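Features > Workshop > Second Lives

The old office desktop is having a moment, and I couldn't be happier! I spent a long morning at the Pimton repair room with Anneliese Ostermann, who has taken 111 of them apart and still leans in with a torch as if the next one might be different.

Her favourites are the plain towers that firms clear out in July. Take the side panel off and everything is within reach: drive bay, fan, board, power supply, and cables in every colour looping between them. I'd forgotten how pleasing that is after years of sealed laptops.
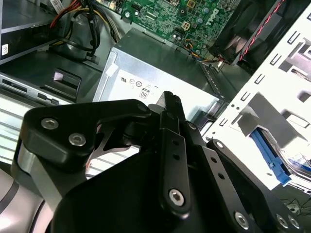
Inside a desktop with a Dell board: the silver power supply, with its "80" efficiency logo, sits below the green motherboard.

Anneliese always starts with the power supply. Unplug at the wall, wait, then free the connectors one at a time, holding the plug and never the wires. She labels each lead with a scrap of tape (Rui Magalhães, at the next bench, draws little maps instead, and they're lovely). Then out come the soft brush and the screw tray, and the dust gets its marching orders.

The room has sent 200 machines back out so far, most of them to homework clubs in Kornine. Rui wants to reach 1,000. Anneliese wants more shelves first, and a second kettle.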